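Bench cleanup robot starting on our shift, what happens to the bench hands?
Asked in: Work and Shop Floor
Tags: automation, benches, job duties, training
3 answers

I work second shift at a small repair and refurbishing shop. There are five of us on the benches. Wiping down and sweeping up scraps has always been part of the job, and it takes up a good piece of the last hour. In May the owner signed up with Itbridge for a two-arm cell that does the table cleanup. It is supposed to sweep bits of cloth and tissue off a tabletop and put them in a bin.

I watched it during the setup. One arm works with a brush, the other with a dustpan. It is slower than I am. The lead said speed doesn't matter because it can run while we do other things.

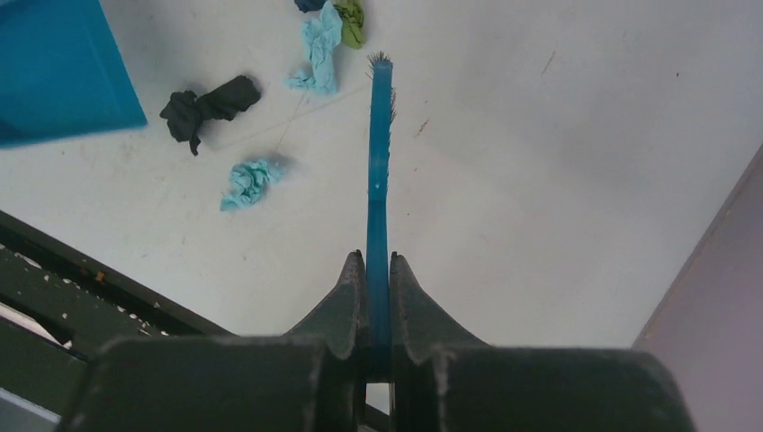
Nyokabi Minja: Slower than you is normal. Ask whether the hours you get back are going to stay on the schedule. That is the part that got settled late where I work, and people were upset about it.

Good point, I will add that. So my questions are:

What did your job look like after something like this came in? Did anybody lose hours? And who ends up looking after the thing? I have no background in it. I can fix a drill press but I have never programmed anything. The owner has said there are no layoffs planned but nothing is in writing.

Answer 1 (marked helpful by asker)

We have had a similar cell at Gasex for two years. Ours clears packing scraps. I can only tell you how it went in our building.

Hours did not change. Duties did. Before, everyone cleaned their own table and then left. Now one person per shift is assigned to the cell, and that person resets it, empties the bin and handles whatever it leaves behind. It does leave things behind. Thin pieces that lie flat are the worst, and anything that gets pushed up against the wall of the enclosure. You go in with the arms stopped and pick those up by hand.

The assignment was a sore spot in the beginning. The same person kept getting it because she was good at it, and she fell behind on her regular bench work and got talked to about her numbers. They fixed it by rotating and by taking the cell time out of the count. Get that sorted out before it starts. If your output is tracked, time spent on the robot has to be logged as something.

Training was three short sessions. Stopping it, starting it, clearing a fault, what to do if it drops a tool. No programming. If it needs anything deeper than that we call the vendor and wait. A drill press is harder to learn.

One more thing, the tables. Ours has to be set up the same way each time, and people who were used to leaving things wherever they liked had to quit doing that. Some of the older hands still complain.

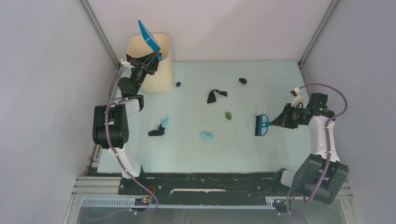 Can one person run the cell and a bench at the same time?
Most of the time, if the bench is close enough to hear the fault tone. On our floor it is. When the cell was first put at the far end of the room it meant a lot of walking, and they moved it.

Mercy Shirima
Answer 2

Get the no layoffs thing in writing. Email the owner, say "just confirming what you told us," and keep the reply. Also ask what happens when somebody quits, whether they hire again or not. At my last place no one was let go but two people left and were never replaced, so the rest of us had more work with the same pay.

Ask if there is a higher rate for the person trained on it. We got a small one after asking twice.

Answer 3

depends on the shop. ours got returned. the old way was fine

Comment on Answer 3: Returned for what reason?

Reply: lease ran out and they didn't renew. don't know more than that

Update from asker: Thanks. I sent the email. The owner answered the same afternoon and agreed to rotate the cell duty and leave that time out of our bench numbers. Still waiting to hear about the pay rate and about rehiring. Training hasn't been scheduled yet.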